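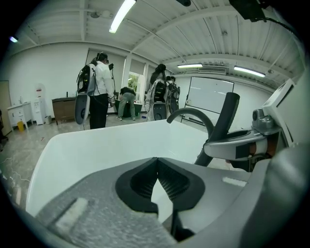

3 min read

It was July, the room was hot, and I lost 900 recordings to one small screw. I write it down mostly for myself, and for anybody who works with hand-held grippers and backpack rigs like ours.

We were collecting bathroom tasks for the Gesville project. Each operator wears the backpack and holds the grippers, and the cameras record what the hands do. Later the robot should learn from it. Our batch had 1,230 recordings and I was the person who had to check them.

The first sign came from Svenja Gisler. She said that in her replays the right gripper was always a little bit more open than it should be. I looked at two files, saw nothing strange, and told her it was probably the smoothing filter. I am still ashamed of this answer.
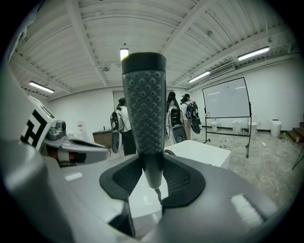 When Irena Zalewska started the training, the robot arm closed on the shower wand and squeezed so hard that the holder cracked. She pressed the stop button quickly and no one was near the arm, but we did not like the sound. Then we took Svenja seriously.

The fault was in the zero position of the finger sensor. A screw inside the housing had become loose, and with every hard grasp the sensor turned a very small amount. After one hour of work, the recorded opening was wrong by 3 millimeters. The software did not complain – the numbers were still inside the permitted range. The operator could not feel it either.

Kvido Pešek opened all the grippers the same evening and found the same loose screw in another one. He put thread glue on both. I went back through the batch and marked every recording made with these two devices. That gave the 900.

We repeated part of the work with the bathtub and the hand shower. It was slow, and I had to explain to Iraís Carrillo why the delivery would be 10 days later. She was kinder than I expected.
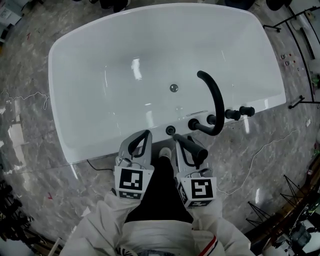 What we changed

Every operator now closes the empty gripper fully before the first task and again after each break. If the value is not zero, the device goes on Kvido's table and stays there.

The robot also has a lower force limit for the first run with any new data. I had asked for this in spring and then forgot to follow it up.

I still want an automatic warning for slow drift. My first version gives too many false alarms – it does not understand when somebody changes hands.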